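Coaching Football (Soccer) Level 2 - Week 6 handout
Two-leg ties: planning the away leg
Notes by Keith Sutcliffe. Friday group, bring these with you, I won't be printing spares

Where we left off

Last week was set pieces. Zonal vs man marking, who stands on the near post, etc. If you missed it get the sheet off Bit-na Woo. This week is knockout football over two legs, which is a different animal to league play and gets about a page in the manual.

Basics first:
- aggregate score over both matches
- away goals: check the rules of YOUR competition. Many have dropped it. Some local cups still use it. Read the rules before the draw, not at half time
- level on aggregate = extra time or straight to penalties, again depends on the comp
- yellow cards usually carry over from leg one. Keep a list

Case study: Brirkuva v Rorkel

Early round tie, August, both squads barely out of pre-season. Brirkuva away first. Crowd of 3,718, small ground, noisy, pitch narrower than they were used to.

Brirkuva set up 4-4-2 with the wingers tucked in. Idea was to slow everything down for the first 17 minutes, keep the ball in front of the back four, let the crowd go quiet. Worked ok. Then conceded from a throw-in because the full back was arguing with the linesman. Lost 1-0.
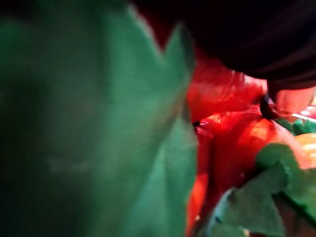

Coach's view afterward was that 1-0 down is a perfectly good result to take home. I agree, mostly. Some of you won't. Wiremu Ruddock argued last year that they should of gone for an equaliser with two up front and pressed the keeper, and he had a point, Rorkel's centre halves were on their last legs by then. We'll split the room on this one.

Second leg: Brirkuva won 2-0 at home, second goal a header from a corner. Through 2-1 on aggregate.

Things to pull out of it:
1. Restarts. Three goals in the tie, two of them from a dead ball (throw-in, corner).
2. Substitutions. Brirkuva made none before the 70th minute in leg one. Too late? Look at the distances the wide players were covering.
3. Talking to the ref. Captain only. Everybody else gets back in shape.

Travel and rest

Boring but it matters. For a semi-pro side the away leg is often a bus trip after work.
- arrive the night before if the budget allows
- light walk in the morning, short team meeting, no long video session
- eat 3 to 4 hours before kickoff. Plain food, nothing new
- walk the pitch. Check the length of the grass, the slope, where the wind comes from
- keepers go out first, they need longer to warm up

Noeline Harawira has a good planning sheet for this, one page, times down the left side. Copy it. Don't invent your own.

Also think about who isn't playing. The kid on the bench who has sat on a bus all day and gets four minutes needs a proper session the next morning or they lose fitness over a long cup run.
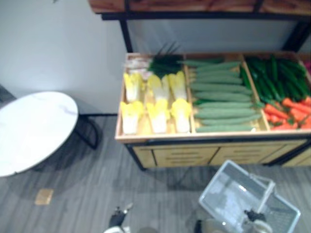
Between the legs

Usually six or seven days, sometimes a league match in the middle, which is a pain. Day one recover. Day two nothing. Day three is your first real session and the only one where you can change shape. After that it's rehearsal, keep it short and sharp.

What to tell the players at 1-0 down: one goal and we're level. That's the whole team talk. At 2-0 down it's harder and you need to decide when you start taking risks. Write the minute down beforehand, e.g. 60, and stick to it unless you get a red card. Coaches who decide on the touchline nearly always go too late or too early.

Penalties: pick your takers and the order before the match, have 12 names ranked, becuase half of them may be off the field by the time you need them. Practise the walk from the centre circle as well as the kick.

For next week

- Read the pressing chapter
- One-page plan for the second leg of a tie you lost 2-1 away. Include subs
- Noeline Hapeta and her group present first, then Wiremu's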